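Gruvard Cloth Handling Kit
Wrist camera, two-finger gripper, policy weights, full episode set
Supplied by Whitelaw. Last page update 2020-11-19

Quick version, full spec sheet to follow when Trudy has finished checking the tables.

Gruvard is a method first and a box of parts second. Most cloth work we'd seen looks down from a fixed overhead camera, picks a corner, lifts, folds, looks again. Fine on a clean sheet. Falls over with mixed fabrics, where the arm hides the bit you need to see. We moved the only camera to the wrist and trained on what it sees during the grasp and the lift, fingers always in view.

What's being learned: where to pinch, and when to let go and pinch again. Nothing else. No cloth model, no mesh, no simulator step. The policy gets the wrist picture plus finger width and gives back a small move. Repeat.

Towels and microfibre cloths because they're cheap, they wash, and the piles are so different. A looped plush side grips nearly anywhere. Waffle or ribbed weave slides unless you take a proper fold of it.
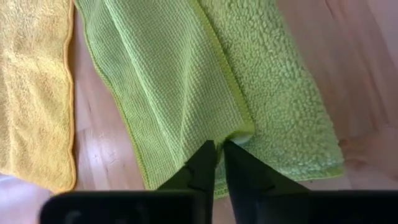
Training set is 3027 teleoperated episodes, all recorded with the same gripper you get in the kit. Split by cloth, not by episode, so the held-out cloths really are held out. We got this wrong in the first release (June) and the numbers were flattering. Those have been taken down. If you've still got the old PDF please bin it.

Results, short form. 1000 test grasps on held-out cloths, pinch and lift, one try each. Counted as good if the cloth is still in the fingers at the end of the lift and only one layer or one fold came up. Wrist camera policy beat our overhead baseline on every fabric type. Gap biggest on two-sided cloths, smallest on plain flat cotton, where frankly you could use either. Full table in the download, with the failures sorted by type.

Things that still go wrong:
Two cloths of the same colour, touching. It will sometimes take both.
Very thin cloth on a smooth top. Fingers close on nothing and the policy is slow to notice.
Strong side light. Washes out the weave and the pinch point wanders.
Hems. It likes hems too much -- we think because the people driving did too. Looking into re-weighting.

In the box
Two fingers, matte black, with mounting plate
Wrist camera bracket and cable
Set of 7 cloths, mixed pile
Weights and episode set on drive
Printed setup card

Not in the box: the arm, the controller, a table. Works with the Omico wrist flange as it comes. For Elard flanges you need the adaptor, ordered seperately, allow extra time at the moment.

Setup notes. Bolt the bracket before the fingers, the other way round you can't get the key in. Run the finger width check with nothing between the tips. Don't tidy the cloths first! The policy was trained on cloths dropped any old how and does worse on neat ones. Leave other cloths lying near the one you want, that's how the episodes were recorded.

Retraining on your own fabric: start from our weights and add your own episodes. We haven't tested how few you can get away with, so no promises. Keep the camera angle fixed. If the bracket slips even slightly, redo the lot, we lost a whole batch that way.

Price 1323 pounds before VAT, teaching labs please write in for the lower rate.

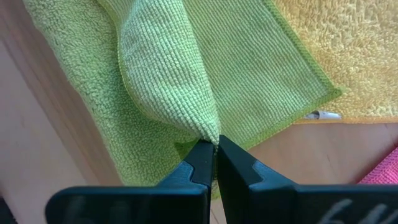
Jolene Merrick: We've had the kit running on our own tea towels and the regrasp is the part I'd pay for. Pinching is fine, others can pinch. My one grumble is the hem business you list above, on ours it goes for the stitching even when there's a better fold right beside it. Any date for the re-weighted version?

Reply from Whitelaw: No date yet sorry. Ashton has a version that drops some of the hem grasps from training and it does wander less, but the thin cloth score went down with it so we're not putting it out. Can send you the weights to try if you mail support with your order number -- please say which flange your on.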